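Capítulo 5
A mesa: altura, apoio e convívio

Objetivos do capítulo
Reconhecer as partes de uma mesa e o papel de cada uma.
Relacionar a altura do tampo com o corpo de quem se senta.
Comparar pernas, cavaletes e colunas como soluções de apoio.
Medir e desenhar uma mesa em planta e em alçado.

Poucos objetos trabalham tanto como uma mesa. De manhã recebe o pão e as chávenas, à tarde os cadernos, à noite a família inteira, e pelo meio ainda serve para dobrar roupa, montar uma maqueta ou discutir as contas do mês. Estamos tão habituados a ela que quase deixámos de a ver – e é uma pena, porque uma mesa bem desenhada é uma pequena maravilha de equilíbrio! Neste capítulo vamos olhá-la com calma, de lápis na mão.

Nos capítulos anteriores estudámos o banco e a cadeira, peças que suportam o peso de uma pessoa. A mesa coloca outro tipo de problema. A carga é quase sempre mais leve, mas está espalhada por uma superfície grande e muda de sítio constantemente: uma travessa pesada numa ponta, dois cotovelos na outra, alguém que se apoia na borda para se levantar. O tampo tem de resistir à flexão, as pernas têm de resistir aos empurrões laterais, e tudo isto deixando espaço livre para os joelhos.

5.1 As partes de uma mesa

Comecemos pelo vocabulário. O tampo é a superfície de trabalho. As pernas levam o peso ao chão. Entre umas e outro encontra-se muitas vezes o avental, uma peça estreita colocada ao alto, logo abaixo do tampo, que liga as pernas entre si. Quem olha para uma mesa de longe raramente repara no avental, mas é ele que impede o conjunto de abanar. Experimente empurrar uma mesa que o tenha e outra que não o tenha, ambas de construção leve: a diferença sente-se logo na mão.

O avental também ajuda o tampo a manter-se plano. A madeira maciça alarga e encolhe com a humidade do ar, sobretudo no sentido transversal ao veio, e os bons marceneiros contam com isso. Prendem o tampo com ferragens ou tacos que permitem um ligeiro deslizamento, para que a madeira se mova à vontade sem abrir fendas. É um daqueles pormenores escondidos que dão gosto descobrir quando nos deitamos no chão a espreitar por baixo!
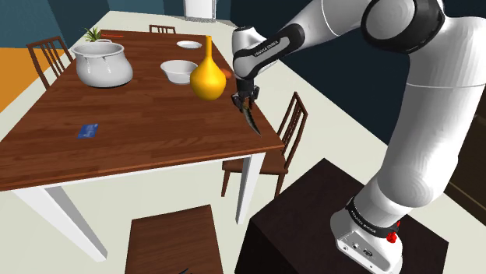
Figura 5.1 – Mesa de jantar com tampo castanho-avermelhado, pernas brancas e avental claro.

A cor é outra ferramenta do desenhador. Quando o tampo e a estrutura têm tons diferentes, o olhar separa-os e a mesa parece feita de dois elementos, um que pousa e outro que sustenta. Quando tudo tem a mesma cor, o móvel lê-se como um bloco. Nenhuma das opções é melhor em si mesma; depende da sala, da luz e do que lá se vai fazer.

5.2 A perna: direita, inclinada ou afunilada

Uma perna afunilada, mais grossa em cima e mais fina em baixo, concentra o material onde ele faz mais falta, que é na ligação ao avental. Junto ao chão pode ser delgada, e a mesa ganha leveza. A inclinação para fora, por sua vez, alarga a base e dá estabilidade, mas cobra o seu preço – os pés dos convidados encontram-na com facilidade.

Na aldeia de Soldale, que nos acompanhará ao longo desta unidade, a oficina Costache construiu durante gerações mesas de cavalete desmontáveis, pensadas para as festas de outubro. Os cavaletes arrumavam-se encostados à parede e o tampo servia de porta ao celeiro no resto do ano. Já o modelo Talness, que analisaremos na secção 5.4, resolve o apoio com uma única coluna central e liberta por completo os cantos.

5.3 O corpo e a medida

Uma mesa alta de mais levanta os ombros; uma baixa de mais curva as costas. A medida que interessa é a distância entre o assento e o tampo, e deve avaliar-se sempre com a cadeira no lugar. Em largura, reservaremos nos nossos exercícios 50 cm de borda para cada pessoa sentada e 30 cm de profundidade para o seu prato e talheres. São valores apertados, próprios de uma cozinha pequena, e vamos discutir o que se ganha em aumentá-los.

Atividade de abertura

Escolha uma mesa de casa ou da escola. Meça a altura, o comprimento e a largura do tampo, e depois a altura livre por baixo do avental, se o houver. Desenhe-a em planta e em alçado à escala 1:5. Em seguida, sente-se e registe onde tocam os joelhos, os pés e os cotovelos. Guarde o desenho: voltaremos a ele na secção 5.4, para o comparar com a coluna do modelo Talness e com a mesa extensível Panus.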